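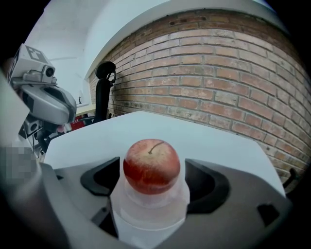
Sizwe Lekota wants it on record that the whole idea of the bottle as a stand was fine until people started calling it a centerpiece, and that a bowl would have done the job for less talk. I'm putting that first so it doesn't get lost under the compliments, of which there have been more than I expected.

Apple on a Bottle. Red apple, frosted plastic bottle, white table, brick wall. The stem leans off to the upper right, and I like it better that way than standing up straight.

I should say where I stand. When Eyerusalem Kassa came to us in July with her plan for the Bridemville room -- ordinary fruit, ordinary containers, one on top of the other -- I thought it was thin. I still think it's a bit thin. Still life people have been balancing fruit on things for a very long time, and most of them had at least a nice cloth underneath. She wanted a bare table and plain packaging. The handout she wrote for it runs to 634 words, and I would cut it to the last two paragraphs.

What she claims is that you stop seeing a bottle as a bottle once the top of it is busy with something else. Maybe. I looked for a good while and I mostly saw a bottle. The shoulders do make a decent seat, though, and I'll give her the colors. Deep red over milky white is hard to argue with. There's faint yellowish streaking in the skin of the apple, and pale speckles, and you notice them more with so little else going on.

The bands in the plastic were the part I ended up liking. They step outward toward the wider body, a little like the base of a column, and I doubt whoever designed the thing had columns in mind. Themba Venter says I'm reaching. Themba also says the brick does most of the work, and there I agree with him. Put the same bottle in front of a painted wall and I'm not sure I'd have stopped walking.

About the brick, because people keep asking: no, we didn't pick it. It comes with the room. It goes from terracotta through orange to a sort of pinkish brown, with light gray mortar, and some bricks up high are darker and look weathered. Half the artists who use the space complain that it fights with their work. Eyerusalem is the first one who asked us to leave it uncovered.

Some practical notes.

The arrangement is called Prekalik. I asked what it means and was told it doesn't need to mean anything. Fine.

Please don't write to ask what kind of apple. We were given three different answers and I don't believe any of them.

The printed card costs 5 dollars at the desk. The framed print is 341, and I'd hold off on that one until you've seen the card in your own kitchen light. Mine looked good by the window and dull everywhere else.

Bujar Milošević has asked for a companion piece with a pear. I'm told it's being considered. A pear has a worse bottom for this sort of thing, and I'd like to see it tried before anyone prints a poster.

Comments are open until the end of the month. Sizwe has already used his.

Page updated 2 August 2020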